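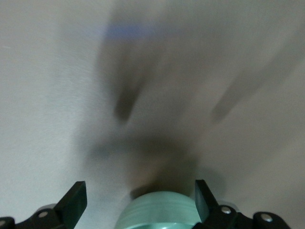
A mint-green piece between the two black fingers of the gripper.

I've worked the packing benches at Kirnomier for long enough to remember when the only thing on the bench with a power cord was the radio. Now we've got arms, and everybody who hears about it asks me the same thing: are you scared for your job? I get why they ask. But it's the wrong question, or at least it's the boring one, and I'd like to talk about the others for once.

Start with the numbers, since management always does. Before the arms we got 2000 pieces through our end of the building on a decent shift. The target now is 4000. Great! Except a person still sits beside every pair of arms, and that person used to set the pace. You'd speed up after coffee, slow down around three, chat a bit, catch up. Now the arm sets it, and the arm doesn't have a three o'clock. My wrists feel better than they have in years (I mean that, I used to sleep in a brace) and my head feels worse. I go home tired from watching.

And watching is a skill, which is the part that bugs me. When the Olero people came in October to install everything, they trained us for 2 hours and called it "supervision." Two hours! It took me weeks to learn what a bad grip sounds like, or which pieces are going to slip, or when to hit stop and when to leave the thing alone to sort itself out. I learned it the way I learned the old job, by messing up next to someone who'd messed up before me. But on paper I went from "packer" to "attendant," and attendant pays a little less, as if the machine took the hard part and left me the chair.

I'm not against the arms. Let me say that plainly, because people at the Rudik plant down the road had a real fight over theirs and I don't want to be lumped in. Lifting and placing small stuff all day wrecks your hands. If a gripper wants to do that until the end of time, it can have it. What I want is a say in the rest. Who picks the speed? Who gets to change it when something's off? Right now I can stop the arm but I can't slow it down, and the slow-down button lives behind a password in an office upstairs.

My cousin's at Blöndal, and over there the bench crew sets the speed themselves, inside limits, at the start of each shift. They run at 70 percent or so for the first hour and then bump it up. She says they argue about it constantly, and that sounds wonderful to me. We don't argue about anything anymore. There's nothing on our bench to argue about.

So that's my pitch, if anyone upstairs reads this site. Give us the password, and pay the watching like the work it is. Also, somebody please bring back the radio - the arms won't mind.

Filed under: Opinion / Work & Machines
Contact the editors | Copyright, all rights reserved | Back to top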